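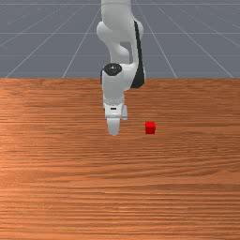
19 de julio de 2026
Por Loukia Andreadis

El acta de la final

La Dirección del concurso Rimatura hace constar que la final se celebró en el auditorio de Brevside, con la asistencia de 300 espectadores y de los dos concursantes clasificados: don Teemu Kallio, campeón de las 41 emisiones precedentes, y doña Juwita Wibisono, aspirante.

Se procedió a la lectura de la última pregunta, relativa al río que atraviesa la ciudad de Geltthorpe. El señor Kallio pulsó en primer lugar y respondió «el Baloyi». El presentador, don Sebastião Moura, consultó la ficha y guardó silencio durante un tiempo que el reglamento no contempla.

La ficha estaba en blanco.

Requerida la redactora de las preguntas, doña Retno Pillai, manifestó que había escrito la respuesta de su puño y letra y que, tras 2582 fichas entregadas sin incidencia, no tenía explicación que ofrecer. Preguntada por la respuesta correcta, declaró no recordarla.
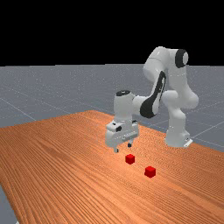
Brazo robótico y dos cubos rojos sobre una mesa de madera.

La Dirección propuso anular la pregunta y formular otra. El señor Kallio no se opuso. La señora Wibisono solicitó la palabra y expuso que había nacido en Geltthorpe, que allí no había río alguno y que su madre la llevaba cada octubre a un puente de piedra para enseñarle el lugar por donde debía pasar.

El señor Kallio pidió entonces que se retirase su respuesta. Renunció asimismo al premio de 1000 coronas, y firmó la renuncia con el bolígrafo que le prestó la aspirante.

La ficha se adjunta a la presente acta. Al dorso se aprecia una línea azul, muy tenue, que la cruza de un extremo a otro.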